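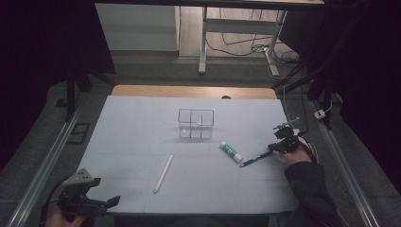 Most of the cost in a set of demonstrations is in resetting the table, according to Rodica Preda, who runs data gathering for the Gorkier project at Nelto. A single attempt at a sorting task takes a few seconds. Putting everything back in a new arrangement takes longer, and if it is done lazily the learning system ends up with the same layout again and again. Her standard desk task uses a clear plastic box with compartments, a glue stick, a blue pen and a white stick, set out on a gridded board. The person demonstrating holds a gripper in each hand and works as they would with their own fingers, within the limits of two jaws.

"The box is the awkward item," Preda says. "A transparent wall on a white board gives you very little edge to go on. We kept it in the set for that reason. If we only recorded opaque things, the policy would look better on paper than it is."

The Gorkier set stood at 1946 recorded attempts when we spoke. Of these, 1543 had passed review. Rejection is mostly a matter of timing and tracking: a hand moves too fast between two positions, or a gripper goes out of view for long enough that its path can't be recovered. Dropped objects are kept, provided the demonstrator picks them up again without stopping the recording.

"A clean recovery is worth having," says Alfie Sowerby, who reviews the recordings. "What I throw away is hesitation. Someone hovers over the pen for four seconds deciding which hand to use, and the model learns to hover."

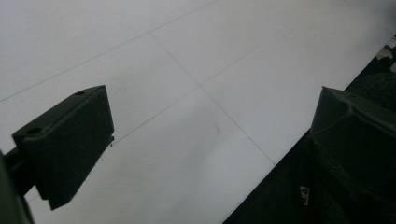 Sowerby reviews the views from the grippers separately from the head view. He looks first at whether both fingers are visible at the moment of contact, then at focus and exposure. The pale board causes some trouble with exposure, and the settings were fixed in June after automatic adjustment produced visible steps in brightness part way through a grasp. Attempts recorded before that change are marked in the index and left out of training by default.

New demonstrators record 87 practice attempts before anything they do is counted. Preda arrived at the figure by plotting the duration of each attempt and looking for the point where it stopped falling. Floor Segers, the most recent to start, found the left hand harder than the right.

"You want to steady the box with it, and the jaws don't give much feedback," Segers says. "I was pressing too hard for the first day."

The next round adds five more objects and a second table height. Preda expects the height to matter more.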